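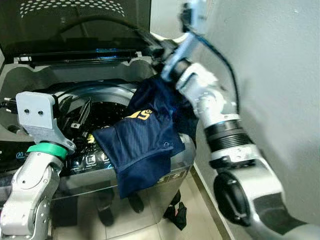 I love paper crafts, and the one I teach first is the pop-up card. Have you ever opened one and had a rocket jump out at you? I made one of those last March and called it Starport, and I still keep it on my shelf!

So how does it work? The secret is in the fold. Fold a sheet of card stock in half, then make two cuts across the folded edge, each 4 centimeters long. Open the card a little and push the strip between the cuts toward the inside. Now you have a tiny step — crafters call it a box tab.

Glue your picture to the front of the step, but only there. If glue gets on the back part too, the card will stick shut (I've done that plenty).

Want more than one pop-up? Make your tabs different lengths. Long tabs stick out far and short ones stay back, so it looks like a little stage. My biggest card has 7 tabs and took me over 26 tries — mostly because I kept cutting right through the fold.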